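Vier Tage Antoniuk, und der Projektor hält durch

In Briltasen hat am Mittwoch die Filmwoche begonnen, und wie jedes Jahr wusste das Programmheft schon vorher, dass sie ein Erfolg wird. Eröffnet wurde mit »Der Winter bei Bornel«, einem Drama von 291 Minuten Länge über einen Steuerprüfer, der in ein abgelegenes Dorf geschickt wird und dort vor allem wartet. Auf eine Akte, auf einen Bus, auf eine Frau, die im Abspann unter »Stimme am Telefon« geführt wird.

Die Regie verantwortet das Kollektiv Antoniuk, das seine Mitglieder grundsätzlich nicht einzeln nennt und auch in Briltasen darauf bestand, beim Publikumsgespräch geschlossen zu antworten. Das dauerte. Auf die Frage, warum der Steuerprüfer in der zweiten Hälfte kein Wort mehr spricht, beriet man sich zunächst flüsternd und gab dann bekannt, er habe bereits alles gesagt. Im Saal wurde an dieser Stelle genickt, in den hinteren Reihen möglicherweise auch aus anderen Gründen.

Dabei ist der Film besser, als seine Laufzeit befürchten lässt. Die Szenen im Gemeindeamt haben einen trockenen Witz, den man dem Kollektiv nach seinem Vorgänger »Salz, zweite Lieferung« nicht zugetraut hätte. Wie da zwei Beamte über die Zuständigkeit für einen Heizkörper verhandeln, während der Prüfer im Mantel danebensitzt, das ist sehr genau beobachtet und darf auch ruhig elf Minuten dauern. Schwächer wird es, sobald das Drehbuch seine Hauptfigur deuten will. Dann steht sie am Fluss. Sie steht dort oft.

Produziert wurde das Ganze von Tilteck, einer Firma, die bisher mit Kriminalfilmen fürs Vorabendprogramm ihr Geld verdient hat und nun offenbar einen Teil davon wieder loswerden möchte. Aus dem Haus heißt es, man habe dem Kollektiv beim Schnitt völlig freie Hand gelassen. Das glaubt man sofort. Eine kürzere Fassung sei im Gespräch – das Kollektiv hat von diesem Gespräch nach eigener Auskunft noch nichts gehört.

Insgesamt zeigt die Filmwoche in diesem Jahr 39 Produktionen, davon sieben im Wettbewerb. Der Rest verteilt sich auf Reihen mit Titeln wie »Ränder« und »Andere Ränder«, deren Abgrenzung auch die Festivalleitung auf Nachfrage nur ungefähr beschreiben konnte. Gespielt wird in zwei Sälen, wobei der kleinere über die bequemeren Sitze verfügt und der größere über die Filme, für die man sie bräuchte.
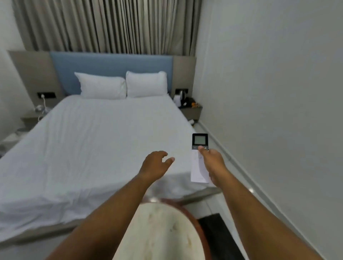 Wer den Eröffnungsfilm verpasst hat, bekommt ihn am Sonnabend noch einmal zu sehen, diesmal mit Pause. Um diese wurde dem Vernehmen nach bis zuletzt gerungen. Das Kollektiv wollte sie nicht, das Kinobuffet wollte sie unbedingt, und geeinigt hat man sich auf zwölf Minuten, in denen der Saal dunkel bleibt. Der Ton vom Fluss läuft weiter.

Im Wettbewerb gilt unterdessen ein Film als Favorit, der mit 84 Minuten auskommt und in dem zwei Schwestern eine Tankstelle erben. Es wird darin geredet, gestritten und einmal sogar getanzt. Die Jury entscheidet am letzten Abend, Karten gibt es an der Kasse am Markt, täglich ab 16 Uhr.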